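Ticket 1360 – Brestby round table, dull ring in the top
Status: open
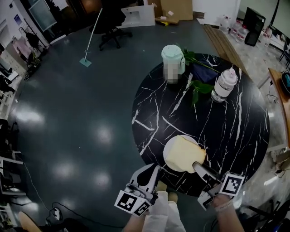
I bought the Brestby table from Doucet in July and I love it, but there's a dull ring on the top that I can't shift! It's the black one with the white veining, and it goes everywhere with me (kitchen table, baking table, the lot). Butter lives out on it when I bake, on a round white plate right near the front edge, and that's the side where the ring is – maybe a hand's width across. You can only really see it when the light comes in low.

Tried so far:
– Warm water and dish soap. No change.
– Rulia surface cleaner, the 500 ml bottle, left on for 7 minutes like the label says. Looked great while it was damp, then the ring came right back.
– Dry microfiber cloth, lots of rubbing. Sore arm, same ring.

Update, Friday, 6 pm: went over it with Brollonik polish on one small patch. It's a bit shinier there, but now the patch stands out too – ugh. I've stopped until I hear from you.

Is the top sealed, and could grease have gotten under the finish? And is there a kit you'd send, or does the top need to be swapped?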